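## 4. Wear, scuffing and the life of a shared block bin

Anyone who has run a toy library for long will know that the boxes give out before the toys do. Blocks of the Plitura pattern go out, come back, get wiped and go out again, and they look much the same after years of it. The bins they travel in tell a richer story, and it is one we were delighted to be able to read in some detail. In this section we turn from lending records to the bins themselves, and to what their inner surfaces can say about how blocks are dropped, slid, stacked and scooped out again.

### 4.1 Which surfaces wear first

We expected the floor of each bin to show the heaviest wear. Blocks land there, after all, and they are pushed about there by everybody who wants the one at the bottom. The floors did mark, but they marked slowly and fairly evenly. The sloping partitions were far more lively. On a bin with a slanted divider, a long block tipped in at one end tends to strike the slope first and then slide down it, so that a single careless drop leaves both a small dent and a scratch. Over 2,047 recorded loans in the Munik collection, the slope was named as the worst-worn surface more often than the floor and all four walls put together.

The pattern of wear on the slope is lovely to look at closely. It begins as fine scratches running downhill. These cross one another and grow denser near the top, where blocks first make contact, and in time the surface there goes dull and rough in patches. Dirt then takes hold. Gilmar Dantas, who carried out the surface ratings with great patience, noticed that the crease at the foot of the slope holds grime even in bins that are wiped after every loan - a cloth passes over the joint and leaves the corner untouched. We had not thought to rate creases separately until he pointed this out, and the rating sheet was changed in December to allow for it.

Long blocks behave differently from cubes. A cube tumbles and comes to rest almost anywhere. A long block has a preferred way of settling, and in a narrow compartment its ends can reach the walls, so that it lies across the bin at a slant or gets propped. Figure 7 shows three long blocks in the front compartment of a divided bin, two dark green and one brick red, with the scuffed upper part of the partition behind them and dark smudges along the joint where it meets the floor. 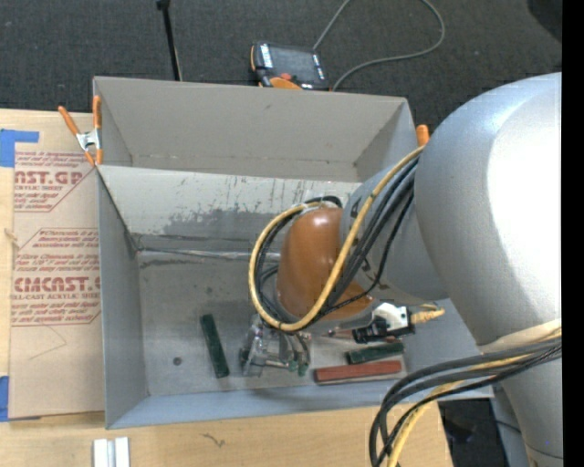
Does a worn slope damage the blocks in turn? Only slightly: of the 337 long blocks we checked by hand, 21 had roughened corners that could be felt with a fingertip, and none had lost enough material to spoil a stack.

### 4.2 Cleaning the crease

Once the crease had been noticed, we could not leave it alone. Two methods were compared on the Saludo set, which had seen the heaviest use. In the first, bins were wiped with a damp cloth in the ordinary way. In the second, the cloth was followed by a soft brush drawn once along the joint. The brushed bins rated cleaner at every check, and the extra work came to about 2 minutes per bin. Staff at the Plostden branch took to the brush with real pleasure and have kept it up.

Neither method did anything for the scuffing higher on the slope. Worn patches stay pale and rough however well they are cleaned, and small dark flecks seem to lodge in them. We tried a stiffer brush on one bin and made matters worse, so we would advise against it.

### 4.3 Limits of the ratings

Ratings were made by eye under ordinary room light, and pale bins show dirt sooner than dark ones. Grey bins sit somewhere between the two. Scratches also catch the light at some angles and vanish at others, so the rater turned each bin by hand before settling on a score. Blocks were taken out before rating, which meant that marks hidden beneath them were counted as well.

We did not separate wear caused by children at home from wear caused in transport, and it would be a splendid thing to know how the two compare. Plostden has set aside a group of unused bins for this purpose, half of which will travel full and never be opened on the way. Their slopes will be rated with the same sheet, crease included.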